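Ticket 5613: Remlow order form drops the last line of an order
Opened by: Anqi Zheng
Assigned to: Dwight Thibodeau
Status: waiting on customer

January 11, 2019

Customer placed an order for bow ties and pocket squares through the trade form. The confirmation page showed every line, but the email copy left off the last one. She sent the order number. The item on the missing line is the maroon bow tie with the thin white stripes.

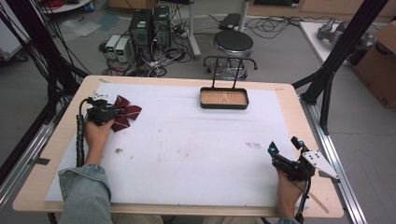 Photo: Meifang Hou

Checked the order in the database. The line is there, with the right quantity of 30, so the warehouse list is correct. Only the email is wrong.

Tried the same order on the test site with 13 lines. Email fine. Added a note to the last line and sent it again – the line disappeared. Took the note off and it came back.

Muchen Song looked at the email template. It cuts any note at 53 characters and then skips the rest of the row. The customer's note has 56. Shorter notes go through whole.

Temporary fix: the note box on the form now stops at 50. Old orders are not changed. Muchen will correct the template in the Palley release, later in January.

Second point from the same customer: pictures attached to the form arrive in her account turned on their side. Tested with one of hers. It came out the right way up in Lovo and sideways in the old viewer.
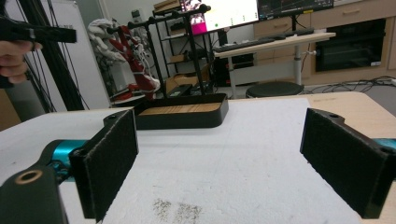 White foam board on table

The old viewer ignores the rotation tag. Moved her account to Lovo and cleared the saved thumbnails. Meifang Jiang has asked for the other trade accounts to be moved too, see separate ticket.

Corrected email sent to customer by hand. Asked her to log out, log in again and open the order. No reply yet.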